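Interior Finishes, Unit 7: White Paint, Light and Corners
Instructor: Meenakshi Pai

Reading before class: the Willems chapter on reflectance, up to the tables. The tables will be handed out again in October with the lab packet, so you don't need to copy them.

1. What "white" means on a spec sheet

A white finish is specified by at least two values. The first is light reflectance value (LRV), which runs on a scale from 0 for perfect black to 100 for perfect white. Most whites sold for walls fall in the 80s and low 90s. The second is sheen, measured with a gloss meter at a stated angle. Two cans with the same LRV can look quite different on a wall if one is flat and the other is satin.

Color names are no help here. They vary from one maker to the next and are sometimes reused for a new formula. Write the product code.

2. Why one paint gives several whites

The brightness of a surface depends on how much light reaches it and on the angle at which it arrives. Two walls painted from one can will nearly always differ a little, as one of them faces the source more directly. The eye compares neighbors, so the difference is easiest to see where the surfaces meet.

Color also travels between surfaces. A wood floor will warm the lower part of a wall. A lawn outside a large window can turn a ceiling slightly green. Check samples in the room itself, upright, at two times of day. A sample lying on a desk gets light from a different direction than the wall will. 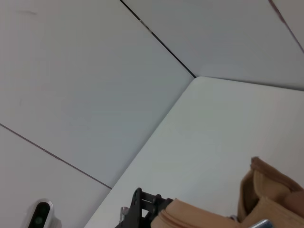 Figure 1. White panels meeting at a corner. The right one reads slightly brighter than the left.

3. Joints and seams

On a pale surface, a gap reads as a dark line because little light gets back out of it. The line looks darker as the panels around it get lighter. A designer has three usual choices: fill the joint and paint over it, cover it with a trim strip, or leave it open and keep it straight. The open joint is the cheapest to repair later, but it collects dust.

In the Clular case study (see the Unit 5 handout), the joints were filled first and then cut open again when the panels moved over the winter. Be ready to say what you would have specified in their place.

4. Marks and cleaning

Flat finishes hide dents and uneven plaster. They also scuff easily, and rubbing a mark can leave a shiny patch that shows more than the mark did. Start with a damp cloth and light pressure. If that fails, repaint the full panel out to its nearest joint. Spot repairs on flat white tend to show at the edges.

For hallways and classrooms an eggshell finish is the usual compromise.

Exercise (due Monday)

A hallway has 940 square feet of wall to be painted. Work out the paint needed for 2 coats, using the coverage rate on the Plureo sheet. Then repeat with the Flakum sheet and compare the totals in gallons. Show your rounding.

Lab groups are limited to 16 people. Bring your own sample cards.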